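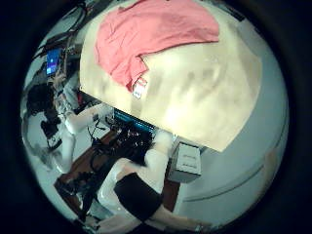
Re: shirt demos, leader arm vs. hand guiding
From: Pavithra Gowda
28/06/2021

Matilde Patrício wrote:
> How many usable folds did Golitz give you?

160 by remote control, 310 by hand guiding.

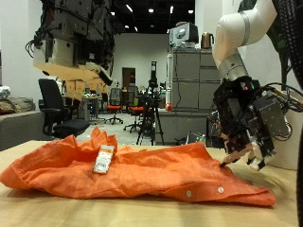 Photo: P. Gowda

The hem grasp is where operators hesitate — I trim those pauses before training.

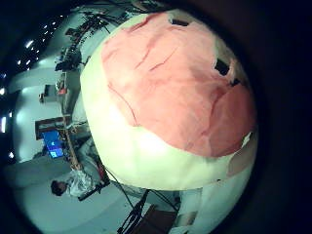

Matilde would keep the pauses, as Heitmann does, and mark them with a flag.

Fine, but then resample first.

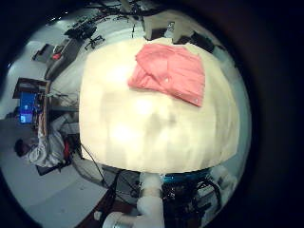 Logs stay at 400 Hz until then.

Pavithra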